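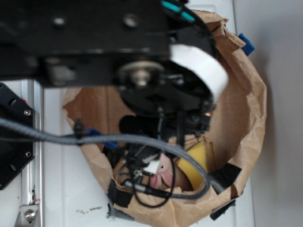 图:Aitken单元,机械臂末端伸入敞口纸袋,灰色编织线缆从夹爪前方绕过。

走线、纸袋和一颗螺栓:Aitken袋内取物单元的维护记录

本站技术编辑 2022年3月

Prandar在Borkau的试验车间里有一台做袋内取物的单臂设备,内部编号之外,大家都叫它Aitken。它的任务是从敞口纸袋里夹取形状不规则的软硬物件,送到旁边的托盘,再由操作员放回去,进入下一轮。负责这台设备日常维护的工程师接受了本站的采访。按车间的惯例,他不署名。

采访从线缆开始,原因是他当时正在改走线。"这台设备的停机记录里,排第一的是线,第二还是线。"他说。从1月的大修算起,设备累计运行1,855小时,期间登记的停机共134次。他把记录按原因分了类,与线缆有关的占了最大一块:接头松动、护套磨损、线圈挂到袋口、读数瞬断。机械部分的故障很少,电机没有换过。

末端的线分成两类。粗的那根外面套了灰色编织网管,里面走供电和总线;细的黑线是传感器的信号线,单独走。早先两类线捆在一起,沿着手臂外侧用扎带固定,到腕部再分开。他说这种做法安装时看着整齐,问题出在腕部翻转。"腕关节转到极限附近,捆在一起的线束会变成一根硬棍,扭力全压在最后一个扎带上。扎带不会断,断的是扎带下面的芯线。"故障的表现是间歇性的,手臂停在原位时一切正常,伸进袋里转一个角度就丢一帧数据,退出来又恢复。这类故障最费时间,用万用表在静止状态下量不出来。

现在的走法是让灰色线缆留出一个大弧,从侧面横过夹爪前方,再绕回去。弧上夹了一个蓝色的塑料线夹。记者问大弧会不会进入袋内干涉,他承认会有风险。"弧小了受扭,弧大了挂袋。这里没有两头都好的尺寸,只能把工作姿态列出来,一个一个试。"试的方法很原始:断开伺服使能,用手把手臂推到各个工作姿态,在每个姿态下看弧线最低点离袋口还有多少,再看最紧处的弯曲半径够不够。他要求最紧处的弯曲半径不小于线缆外径的9倍。供应商Dirnik给的样本上允许更小的数值,他没有采用,理由是样本的条件是匀速往复,而取物时腕部经常急停。

细线的处理不同。黑色细线允许垂下一个松圈,因为它轻,受力小,挂到东西时阻力也小。他给细线的接头加了一段应力释放套,接头后面先绕回来固定一次,再垂下去。"细线被挂住的时候,我希望它先滑开。滑不开,就让接头脱出来。接头脱出来插回去就行,焊点拉掉要拆夹爪。"为此他把原来带锁扣的接头换成了摩擦保持式的。换型之后接头松脱的次数增加了一点,焊点损坏的次数降到零。他认为这笔账划算。

线夹的位置也有讲究。早期版本的线夹装在腕部正上方,位置对称,图纸上好看。实际运行时弧线的晃动以线夹为支点,手臂横向平移后急停,弧线会继续摆,打在夹爪外壳上。他把线夹往一侧移,让支点避开摆动最大的那一段,摆幅随即减小。移多少是试出来的,没有计算。他在线夹两侧的编织网管上各缠了一圈记号胶带,巡检时看记号有没有跑到线夹里面去,跑进去就说明线在滑。

谈到紧固件,他的说法更简短。手臂的结构件是带圆孔的黑色板件,靠螺栓连接。孔是通用孔位,用来调整安装位置,不是每个孔都用。"新来的人会问空着的孔是不是漏装了螺栓。查装配图,不要凭感觉补。"多装的螺栓会改变板件的受力,有时还会顶到背面的线。所有结构螺栓在拧紧之后画一条漆线,横跨螺栓头和板面。漆线错开即视为松动,不论手感如何,一律拆下、清理、重新上螺纹胶、按力矩拧紧、重画漆线。旧漆线要用溶剂擦掉,不允许在旁边再画一条。曾经有一颗螺栓旁边有两条漆线,一条对齐,一条错开,两个班的人各看各的,得出的结论相反。

腕部中央的转轴单独列项。他每次检查都先松开夹爪负载,用手沿轴向和径向各推一下,感觉有没有间隙,再慢速转一圈,听有没有异响。轴向间隙一旦能用手感觉到,就停机测量。测量用百分表,表座吸在一块临时夹上的钢板上,手臂本身的板件是铝的,吸不住。记录时写最大值和最小值,也写当时的姿态。他强调姿态一栏不能空着。同一个关节,手臂伸直和收拢时测出来的间隙不一样,没有姿态的数据没法和下一次比较。

"有一次我们追一个抓取偏差,追了三天。每次都偏向同一侧,标定重做了,相机支架查了,夹爪也换过一套。最后发现是立柱底部那个小支架的螺栓松了,立柱整体歪了一点。"他说。歪的角度很小,在底座看不出来,传到末端就足够让指尖擦着物件过去。从那以后,巡检的第一项改成了从下往上查:台面、底部支架、铝型材立柱、安装板、肩部,然后才轮到末端。原来的巡检表是从夹爪写起的,他认为那个顺序反映的是写表的人站在哪里,和故障怎么传递没有关系。

铝型材立柱的紧固有一个特殊之处。型材槽里的螺母是滑入式的,拧紧时如果没有转到位,力矩扳手照样会响,螺母却只咬住了槽的一边。运行一段时间后它会突然松掉,事先没有渐进的迹象。他的办法是拧到一半时停下,轻轻往外拉螺栓,确认螺母已经横过来,再拧到规定力矩。这一步写进了作业指导书,旁边配了示意图。

纸袋在这台设备上算耗材,也算夹具,归维护管。记者对此有些意外。他解释说,袋子的状态直接影响末端的故障率,由操作员随手更换的那段时间里,袋口高度每次都不一样,线缆挂袋的次数随之上下波动,根本没法判断走线改得好不好。后来统一规定:袋口向外翻折压皱,形成一圈较厚的边,再用黑色胶带固定,靠台面的一侧也贴住。胶带要贴在袋子外翻的部分,端头要压平。翘起的胶带端头是另一种挂线来源,并且胶会转移到编织网管上,沾灰以后很难清掉。

为什么不用塑料箱代替?他说可以,也试过,测出来的抓取成功率很漂亮,没有用。Prandar要验证的就是软壁容器,袋壁会塌,会被夹爪推开,会把物件带歪。换成硬箱,等于把要解决的问题拿走了。维护的任务是让袋子的变化落在可以接受的范围内,其他的留给算法组。换袋的判据有三条,满足任何一条就换:袋口翻边撑不住、袋壁有穿透性破口、袋底能在台面上滑动。袋底滑动最容易漏检,因为袋子里装着物件,看上去很稳。检查时要把手臂退出,按住袋底往侧面推。

物件也有管理要求,不过宽松得多。黄色的、粉色的,表面圆滑的一类物件,是他用来做维护后验证的首选。表面圆滑意味着夹持点稍有偏差就会滑脱,对间隙和标定误差敏感,适合暴露问题。棱角分明的物件反而不适合,偏一点照样夹得住。"维护之后想听好消息,就用方块。想知道修没修好,用圆的。"

夹爪的保养按抓取次数安排,间隔为1,196次。这个数字看着奇怪,他说明了来历:早期指尖衬垫的寿命没有数据,车间让一套新衬垫一直用到出现第一次可重复的打滑,然后停下来看计数器,就是1,196。当时的打算是以后多测几套再取整,后来测的几套都比它长,他觉得以最短的一套为准比较稳妥,就留了下来,也没有取整。"取整以后别人会以为是拍脑袋定的。"

保养内容依次为:退出手臂,停在维护姿态;断电,等待驱动器放电;取下夹爪,拍净纸屑;检查指尖衬垫的厚度和边缘;检查接头针脚;擦拭外壳;装回,按力矩拧紧,画漆线;上电后空载开合,核对行程;最后做带载验证。纸屑是他反复提到的东西。纸袋被反复摩擦会掉细屑,细屑进入夹爪的滑动部位以后会吸走润滑脂,变成一层硬膜。早期用压缩空气吹,结果把细屑吹到更深的地方。现在改用软毛刷加吸尘,吹气只允许用在拆下来的零件上,并且要离开台面。

台面上的碎屑也不能一擦了之。他要求擦之前先看颜色和质地。纸屑是浅褐色的,有纤维感;深色颗粒要收集起来看,可能是衬垫磨损,可能是线缆护套磨损,也可能只是鞋底带上来的灰。在磁铁上能吸住的,另行登记。这项检查花不了多少时间,曾经帮他提前发现过一处护套磨穿,当时数据还没有出现异常。收集的碎屑用透明胶带粘在巡检表背面,写上取样位置,随表归档。

指示灯的问题,他提醒操作员不要过度解读。末端的橙色小灯在这台设备的资料里对应不止一种状态,常亮、慢闪和快闪含义不同,从远处看一眼只能知道有电。判断状态以控制器日志为准。"灯是给站在旁边的人看的,告诉他不要把手伸进去。"他说。过去有操作员看灯色报修,维护到场后日志里什么都没有。现在报修单上要填日志时间戳,没有时间戳的单子退回。

记者问到蓝绿色那一对线缆。他说手臂上方的走线归上段线束,和末端分开管理。上段线束的运动幅度小,更换周期长,巡检只看两端的固定和中间有没有与板边接触。板边在出厂时倒过角,但是孔边没有全部处理,线从孔边经过时要加护圈。曾经有一次临时加线,施工的人图省事,让线直接穿过一个空孔,两周后绝缘层被切开。此后临时线一律走外侧,并且要挂标签,写明拆除日期。到期不拆,由维护直接拆除,不另行通知。

标签引出了另一个话题。末端硬件上那一小块白色的东西,他没有展开谈,只说夹爪上任何标记的位置都要固定,因为更换夹爪之后视觉标定会用到外形比对,多贴或者少贴一块都可能引起误判。他见过有人把资产标签贴在夹爪侧面,标定程序当天就报错,撕掉以后恢复正常。资产标签现在贴在底部安装板的背面。

腕部那条白色的带状件,他的要求是装好以后不得与灰色线缆持续接触。两者材料不同,接触面会发亮,随后起毛。如果某个姿态下的接触避不开,就调整弧线的方向,让接触点分散,不要总磨同一处。巡检表里有一格专门填写接触点的位置,用钟点方向表示,以手臂伸出方向为十二点。

故障复现是他花时间最多的工作。他的做法是把故障发生前后的关节角度从日志里取出来,做成一段慢速轨迹,在空载条件下循环运行,同时用手轻轻拨动线缆的不同位置。拨到哪里信号异常,哪里就是怀疑对象。拨动时必须把速度限制打到维护档,另一个人守着急停。单人不允许做这项操作,夜班也不做。如果循环运行后没有复现,单子标为"未复现",保留打开状态,不关闭。134次停机里有一部分至今还是这个状态。他不赞成为了报表好看而关闭它们。"关掉以后下次再来,就成了新故障,前面的线索全断了。"

备件方面,车间常备一套完整的夹爪、两根预制好的灰色线缆和若干细线。预制线缆由Dirnik按图加工,到货后要做弯折抽检:在夹具上弯到规定半径,来回若干次,同时监测通断。有一批线缆抽检时发现编织网管端部没有热封,弯几次就散开,整批退回。他说散开的编织丝很细,落进袋里容易被误认成纸纤维,绕到转轴上才会被发现。线缆在架子上不能用扎带勒紧存放,要盘成大圈平放,盘得太小会留下记忆弯,装上去以后弧线不往预定的方向走。

更换灰色线缆的完整流程,由熟手来做,半个班可以完成。先拍照记录旧线的弧线形状,再从末端往上拆。拆下的旧线按原来的弧度放在台面上,旁边摆新线,对照着移线夹。装新线的顺序相反,从上往下,末端接头最后插。他特别说明,固定上段之前不要插末端接头,否则安装过程中的扭转会全部积在接头附近,外表看不出来。装完后,让手臂依次走过各个工作姿态,最后一个姿态必须是伸入袋内最深的位置,停住,检查弧线、细线松圈和袋口三者的间隙,再退出。重复一遍,两遍的弧线形状应当一致。不一致就说明线里还有残余扭转,要拔下接头,让它自己转回来,再插。

采访最后谈到下一步。他正在申请给末端加一个线缆张力的监测点,用一个很小的应变片贴在线夹座上。申请已经交上去,批复没有下来,争议在于加了监测点就要再多走一根线。他打算先用现有的细线腾出两芯来做,信号质量如何还要测。袋口翻边的高度也想改成用量规检查,取代目测。量规已经画好图,排在加工车间的单子里,前面还有别的活。

采访结束时,他把线夹又往外移了一格,重新画了记号,然后在巡检表上写下当前姿态和操作时间。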